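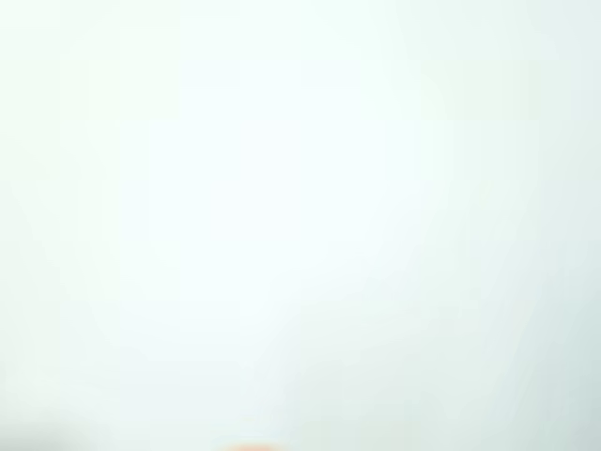

Kitchen at the Stergiou house: the Kindero method, before and after

Kindero says any kitchen can be sorted in one afternoon if you follow its plan. Zoi Drakos bought the plan for 30 dollars and asked whether I wanted to take pictures while she tried it on the kitchen at the old Stergiou place in Zostlow, where she has been living since last spring. I said yes, mostly to see whether it would take one afternoon. It took four, and I'm not convinced the fourth was the end of it.

I am no organizer. I take pictures of houses, and I have photographed plenty of kitchens a week after somebody "did" them. So read the notes with that in mind. Click a title to open the full-size picture.

The drawer by the stove
The plan calls this the "anchor drawer" and wants nothing in it but what you cook with daily. Zoi's daily list came to 17 items, and the drawer would not close on them.

Everything out
Step one is to put the whole kitchen on the floor. I have never understood this step. You now have a messy kitchen and a messy floor, and you can't reach the kettle.

Lids
Every plan has a page on lids. This one says to file them upright like records. Fine for the flat ones – the glass domed ones roll over by the next morning.

Spices, first try
Alphabetical. Athina Psarras came by, looked for paprika under S for "smoked," and gave up.

Spices, second try
Grouped by "mood," which is the plan's word. Zoi and Athina couldn't agree on the mood of cumin.

Spices, third try
Back in the shoebox they started in. I think the shoebox is the best idea in the whole set.

The Travgate bins
The plan recommends clear bins and happens to suggest Travgate. We bought 11. They look good in a picture with nothing in them, and the flour bag doesn't fit in any of the sizes.

Labels
Oğuzhan Kahraman made these with his own label maker and did them very neatly. I still don't see why a bin you can see through needs the word RICE on it.

Under the sink
The "after" here is real and I'll give the plan credit. Three half-used bottles of the same cleaner became one, and you can get at the shutoff valve without lying down.

The high shelf
"For things you use seasonally." In other words, things nobody wants to decide about. The fish kettle belonged to Zoi's aunt and has not had a fish in it for years.

The maybe box
You write a date on it and throw it out if you haven't opened it by then. Zoi wrote April. She has opened it twice already for the potato ricer, so I suppose the ricer goes back in the drawer, the one that won't close.

Counter, finished
I moved the toaster for this one. It went back as soon as I put the camera away, and I'd guess that goes for most of the "after" pictures you've been shown elsewhere.

Counter, one week on
No moving things this time. Mail, a bag of onions, the toaster, two mugs. It's better than it was, though I would put that down to the trip to the thrift store more than to any plan.

Pictures added 29 March 2020. Paraskevi Lambrakis lent the step stool and would like it back.

Comments

Trinidad Huenchumán
We did the same plan last year and I liked it more than you did. The lid page worked for us, but all our lids are flat. What did you do with the flour in the end?

Reply from the page author
It's in its bag with a clothespin on it, behind the bins.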